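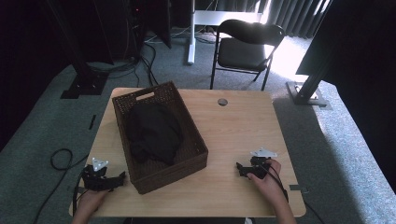
Forums > Home Cooking > Batch Cooking and Freezing > Lentil bake goes watery after freezing

Search this forum Advanced search Go

Lentil bake goes watery after freezing

mossybank
Wednesday, May 12, 2021

I make a big lentil and aubergine bake and freeze it in portions for work lunches. It tastes fine on the day. Out of the freezer it goes watery, with a puddle at the bottom of the box and the top layer gone soft. I've had this with the last two batches.

What I do: fry two onions, add garlic, cumin and smoked paprika, then 400 g of green lentils (dry weight, boiled first), two tins of tomatoes and two aubergines in slices. White sauce on top, then cheese. Bake until brown, cool, cut up, freeze. I thaw it in the fridge overnight and microwave it at work.

Is it the aubergine, the sauce or the tomatoes? I don't want to change all three at once and not know which one did it.

panhandle52
Aubergine. It holds a lot of water and freezing breaks it down. Salt the slices for half an hour, squeeze them in a cloth, then roast them on a tray until they've gone brown and a bit leathery. If you're putting them in raw or only lightly fried, that's your puddle.

mossybank
They go in lightly fried. I stopped salting them years ago as I'd read that modern ones aren't bitter.

panhandle52
They aren't, but the salt gets water out as well. Roasting hard matters more. If you can only be bothered with one, roast.

Tredaveo
I'd look at the white sauce first. Flour-thickened sauces split when they're frozen and thawed, and you get thin liquid with grainy bits in it. What colour is the puddle? If it's pale and cloudy it's the sauce. If it's orangey and clear it's the tomato and veg.

mossybank
Bit of both? Orange mostly. There are some white bits near the top.

Tredaveo
Then you've got both problems. Swap half the plain flour for cornflour or rice flour and make it thicker than you think it should be. Or freeze the bake without a topping and add it later.

callness_kitchen
Cornflour is worse for this, not better. I did a pie filling with it in August, froze half, and it came out like wet sponge. Plain flour at least whisks back together when it's hot. Rice flour is fine, I agree with that bit.

Tredaveo
I've used a half and half mix for years with no trouble. Was yours all cornflour?

callness_kitchen
It was all cornflour, yes.

Tredaveo
Well, that's a different thing from half.

callness_kitchen
It's half as much of the same thing. I'd still tell someone who is already having problems to use rice flour and leave cornflour out of it. Waxy rice flour if you can find it, sometimes sold as glutinous rice flour. It doesn't have gluten in it, it's just the name.

pillai_g
How are you cooling it? If you put lids on while it's still warm, the steam collects under the lid, drips back on the cheese and freezes there. That would explain the soft top whatever the aubergine is doing.

Spread it out or cut it up so it cools faster, and get it in the freezer once it has stopped steaming and feels cool. Don't leave it out all evening though.

mossybank
Guilty. I box it up warm so I can get the dish washed.

pillai_g
I'd start there. It costs nothing.

Balow
I don't agree that the lentils are off the hook. Everyone has gone for the aubergine. 400 g of dry green lentils is a lot of boiled lentil, and if they go in straight from the colander they bring plenty of water with them. Drain them, put them back in the hot pan with the heat off and let them steam for ten minutes. Then cook the tomatoes down on their own before the lentils go anywhere near them. A spoon dragged across the pan should leave a gap that stays open.

I also think the microwave does half the damage. Mine gets 17 minutes in a hot oven with no foil and the top comes back crisp.

mossybank
There's no oven at work, only a microwave and a toaster that belongs to accounts.

Balow
Take the lid off for the second half of the microwaving then, and stir nothing. Kitchen paper laid over the top catches the spitting and lets the steam out.

panhandle52
The lentils will soak up loose tomato juice as they sit. I wouldn't worry about them. Drying lentils out so they can drink the sauce again is just making work.

Balow
They'll soak it up if they go in dry. If they're already full of water they won't. Try it both ways.

sidedish
Freeze it in the dish overnight before you cut it. Line the dish with baking paper, lift the whole thing out next day, let it soften slightly, cut it with a big knife and wrap each piece. You get clean edges and it doesn't slump in the box. Doesn't fix the water but it does look better.

mossybank
Thanks all. Plan for Sunday: roast the aubergine hard, reduce the tomatoes, cool it with the lids off. White sauce stays the same this time so I can see if it's part of it. If I still get white bits I'll try the rice flour.

Tredaveo
Sensible. Put a bit of mustard in the sauce while you're at it. Won't help with the splitting, I just like it.

mossybank
Update. Had the first portion today after three nights in the freezer. No orange puddle, only a damp patch under one corner. The top was firmer. Sauce still slightly grainy, so Tredaveo was right about that much. Rice flour next time. The aubergine tastes better roasted anyway.

callness_kitchen
Glad it's better. Whisk the rice flour into cold milk first or you'll get lumps.

Contact us | Forum rules | Copyright Home Cooking Forums | Back to top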